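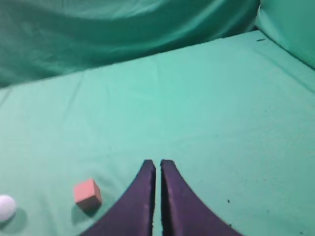
Lidstead indoor golf club smashes its target

What a month for Lidstead! The town's indoor golf club has raised £3537 towards a proper practice room, and September isn't over yet.

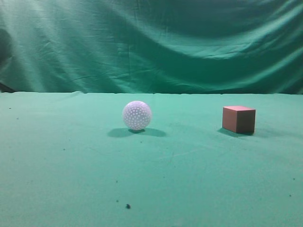
A dimpled ball and a small cube on green cloth.

Jonalyn Sarmiento, who runs the junior nights, was thrilled -- 51 children have signed up so far.
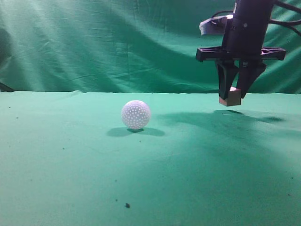

Beginners' sessions start at 6pm in Trustden Hall. Clubs are provided, and first-timers will putt a pale ball like the speckled-looking one on the green cloth. Come along!

Related items
Trokness pool reopens
Iqra Minhas wins county chess title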